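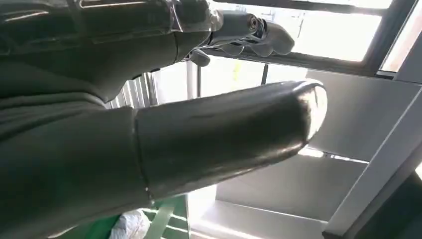
Furnival Hand Bench – Workshop Tips

We look after one two-handed machine on this bench, and after three winters with it we have a pile of small tricks that make the job so much nicer. Most of them came from Ghazala Kazmi and Bent Baldursdóttir, who have had their own fingers in those joints more than anyone. Try them, change them, tell us what works better!

Use the daylight
Park the hands by the window before you start. Light coming in from behind a finger puts a bright line along the edge of it, and any nick or smear shows up in that line long before you would see it under the ceiling lamps. Turn the wrist slowly and watch the line travel. I love doing this first thing, around 8 a.m., with a coffee well out of reach.

Wiping down
Use a lint-free cloth, barely damp, with one drop of dish soap in a bowl of warm water. Work from the palm out to the fingertip so the dirt leaves the hand and doesn't get pushed into the seam at the base. For the seam itself, a soft toothbrush, dry. Please don't spray anything straight at a joint – spray the cloth.

Shiny parts get a second, dry cloth. Keep the two apart. Svenja sewed a loop of red thread on the dry ones and it has saved us a lot of smeary metal.

The pinch test
Cut a strip of printer paper 5 inches long. Close the finger on it at the lowest force setting and pull gently. It should drag evenly all the way out. If it grabs and slips, clean the pad again and repeat before you touch any settings. Nine times out of ten it was only dirt (tape residue is the worst, a bit of cooking oil on a cloth lifts it, then soap again).

Cables
Power off and the plug in your pocket before you go near them. Then follow each cable with two fingers from one end to the other, feeling for flat spots and stiff bits.
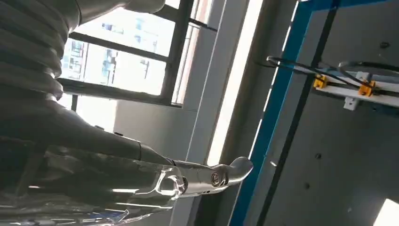
Clamps should hold a cable still without squashing it. If you can just twist the cable in the clamp with your fingertips, good. If you can't twist it at all, back the screw off a quarter turn. Leave a generous loop wherever a cable comes off a rail, and make the loop wide enough to lie easy. Tight little loops were behind most of the faults we chased last March!

Ribbed sections
Dust loves the grooves. A clean makeup brush gets down between the rings better than anything sold for the purpose. Stretch the section out first by moving the arm to its longest reach, lock it there, brush, then bring it back and brush the inside of the bend too.

Screws and small parts
Muffin tin. One cup per joint, in the order they came off, with a scrap of masking tape in front of each cup. Tomomi Honda puts a magnet under the tin, and I've copied her ever since the day I knocked mine onto the floor.

Pivot grease
A dab the size of a grain of rice, every 30 hours of running. Move the joint through its full travel by hand, wipe off what squeezes out, and write the hour reading in the Wivine book. The last entry I made was 3,853, so the next one is due at 3,883. Old grease that comes out gray is fine. Gritty is a reason to stop and fetch Ghazala or Bent.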